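# Pricing the Second Hand

*May 15, 2019*

The quote that landed on Rizwan Begum's desk in February ran to 9 pages, and the line for the gripper took up half of one. The rest covered mounting plates, cable sets, a controller license, a safety review, spare fingertips, training days and a service plan that renewed itself unless canceled in writing. Begum buys equipment for Clesex, a contract packer of tableware and canned goods. She had budgeted for a machine and was being sold a department.

Her case is a common one. Mid-sized plants that want automated handling tend to start from the price of the arm, add a margin, and take the total to the owners. The arm is the easiest part to price. It comes from a catalog, it has a known lead time, and the discount is predictable. End-of-arm tooling is harder to pin down, and the figures for integration and downtime are often little better than guesses until the first month of running.

Clesex had two options on the table. The first was a parallel gripper with two fingers, one motor, and a short list of wear parts. The second was a five-fingered hand with jointed links, sold on the claim that it could handle a mixed line without a tool change. The hand cost several times as much. The vendor, Jerham, argued that the difference would come back through fewer changeovers.

Arif Munasinghe, who does the line planning, put that claim into a spreadsheet. He logged every changeover on the tableware line over 76 shifts and sorted them by cause. Most had to do with cartons and labels. Only a small share came from a change in the shape of the part being picked, and those were the only stops a more capable hand could remove. On his numbers the hand would never pay for itself on that line. On the mixed gift-set line, where bowls, plates and cans go into the same box, the answer was less clear.

Munasinghe's worksheet is worth copying. It has one row for each part and columns for weight, grip surface, fragility, pick rate and the cost of a dropped unit. A further column records whether a two-finger grip has been tested, simulated or assumed. Any part marked "assumed" is charged a contingency against the tooling budget. The charge is released when the status changes, so the planners have a reason to get the tests done early.

## What belongs in the tooling budget

Kumudini Abeysekara reviews capital requests for Wijesinghe, a lender that finances equipment for small manufacturers. She sends back more than half of the robot requests she sees, usually over the same omissions. Spare fingers are left out. Compressed air is treated as free. The fixture that presents the part to the gripper is missing altogether, although on ceramic work it can cost as much as the gripper.

She also asks for a cycle figure with a source. A gripper rated by its maker for a given life on steel blanks may wear faster on unglazed rims, which are abrasive. Her rule for first-time buyers is to price a full set of fingertips at every 2000 operating hours and adjust after the first year.

Multi-finger hands need separate treatment. Each joint adds parts that can fail, and repairs are usually done at the factory. Abeysekara wants to see either a spare hand in the request or a written fallback to a simple gripper, with the adapter plate already bought. Clesex had neither in its first draft.

## Simulate before ordering

Simulation is the cheapest item in the plan and the one most often cut. Hitgate, the integrator Clesex hired, charged a flat fee for modeling the gift-set cell and running some 100 pick attempts for each part under varied placement. Amra Shehu, the engineer on the job, set two conditions. The client had to supply measured dimensions for every part, and the results had to be reported by failure type as well as by rate.

The second condition matters for money. A grasp that misses costs a few seconds. A grasp that closes on a thin rim at the wrong angle costs a bowl, and perhaps the rest of the box. The two should never share a line in a payback model.

Simulation has limits that belong in the budget too. Friction values are estimates. Glaze varies between batches, and a rendered bowl does not chip. Shehu advises holding back part of the integration money for physical trials with production parts, scrap included, and not letting the vendor supply the samples.

Clesex ended up splitting the order. The tableware line gets the parallel gripper this year. The hand is deferred until the gift-set trials report, with a price hold from Jerham in writing. Nelly Nina, the plant's controller, approved the request on its third version, which was longer than the first and carried a higher total.

Reach and clearance should be settled before the purchase order goes out, as both affect the fixture price. A deep part forces the tool to come down inside the walls, and the width of the wrist then counts as much as the stroke of the fingers. In the rendered cell, the gripper's two beveled fingers hover over the inside of a patterned bowl with the faceted wrist housing close behind them, while the open black-and-white hand to the right reaches its thumb toward the red-striped rim of the plate underneath. A planner should get the outer dimensions of both tools, add the cable bend, and check the sum against the smallest part on the worksheet. 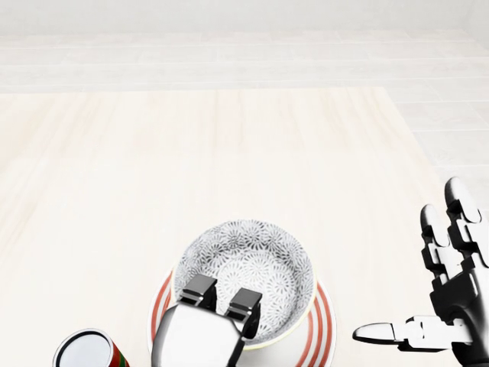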